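Monau Sofa Throw, Black and White

Woven cotton throw for sofas, daybeds and guest beds 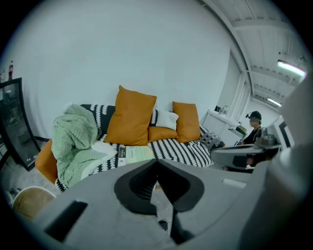
The Monau is a large flat-woven throw made to cover a sofa from the top of the back down over the seat. It protects the upholstery from everyday wear and gives an older sofa a different look without the cost of a fitted cover. There are no ties, zippers or elastic. You lay it over, push the slack into the gap behind the seat and straighten the front.

The pattern is black and white, with bold stripes and rows of scalloped bands. It is woven in, so it will not crack or peel the way a printed pattern can. The reverse shows the same design with the colors switched. Many customers keep one side for daily use and turn the throw over when company comes.

Sizes

The Monau comes in 2 sizes.

Standard: for two-seat sofas, loveseats and single beds used as daybeds.
Large: for three-seat sofas and most sofa beds when folded.

To choose, run a tape measure from the floor behind the sofa, over the back, down to the seat, across the seat and down the front to wherever you want the throw to stop. Add a hand's width for tucking. Then measure the width, including the arms if you want them covered. Compare both figures with the size chart on the order form. If you fall between sizes, take the Large. Extra fabric can be folded under at the back, but a throw that is too short will ride up every time someone sits down.

Corner sofas need one throw for each section. Start with the longer section and let the second throw overlap it at the corner.

Fabric

100% cotton, medium weight, with a plain turned hem on all sides. The cloth is fairly stiff when new and softens over the first few washes. It has enough grip to stay put on most fabric sofas. On leather or vinyl it will slide, and we recommend the Niskanen foam tuck rods, sold in packs of 5. Push them down along the back of the seat once the throw is in place.

The weave is tight enough to keep crumbs and pet hair off the sofa underneath. It is not waterproof. A spilled drink should be blotted right away and the throw lifted off so the seat can dry.

Cushions and blankets to go with it

A strong black and white pattern looks best with one warm color on top. Mustard orange is the one we sell most of, and it works against a plain white wall. Use upright cushions along the back and a smaller one lying flatter in front of them. A small white pillow breaks up the color, and a black and white cushion in a different texture can go at one end by itself.

For a blanket, we like something chunky in a pale shade. A mint-green ribbed knit heaped over one arm softens the whole sofa and is easy to reach in the evening. Blankets with long fringe can catch on the zippers of cushion covers, so keep the two apart in the wash.

Items on this page are sold separately:

Monau throw, Standard or Large
Woso cushion cover, mustard orange, small or large
Woso cushion cover, white, small
Woso textured cushion cover, black and white, small
Woso ribbed knit blanket, mint green
Niskanen tuck rods, pack of 5

Woso covers are sold without inserts. Choose an insert one size up from the cover if you want a firm cushion that stands upright. An insert of the same size gives a softer, flatter cushion.

Care

Machine wash cold with similar colors. Wash the throw alone the first time — some loose black dye may come out, and it will show on anything pale. Do not bleach. Line dry or tumble dry on low, and take it out while still slightly damp if you want to iron it. Iron on the reverse side.

Expect the throw to shrink a little in the first wash. The size chart gives measurements after washing, so a new throw will be slightly larger than listed.

The knit blanket should be washed by hand or on a wool cycle and dried flat. Do not hang it by one end, as the ribs will stretch.

If your washer is a small one, check the Large throw for fit before you start. The drum should be no more than three-quarters full or the folds will not rinse clean. A laundromat machine is a good choice for the Large.

Stock and delivery

The Standard size is in stock and ships from the Ploltico warehouse within two working days. The Large is sold out. The next delivery is due on 19th March, and orders placed now will be filled from it in the order they came in. We do not charge for back orders until they ship.

This run is limited to 1,000 throws across both sizes. The mill closes for the month of July, so any repeat order would arrive after that.

Throws and blankets ship folded in a paper sleeve. Fold lines drop out after a day or so on the sofa, or sooner with a steam iron.

Returns

Unwashed items can be returned to Ploltico in their original sleeve. Please try the throw on the sofa before washing it — we cannot take back a throw that has been laundered, even if the size is wrong. Cushion covers can be exchanged for another color or size. Tuck rods can be returned only if the pack is unopened.

To order fabric swatches, add them to your cart from the bottom of the order form. Each swatch shows both sides of the weave.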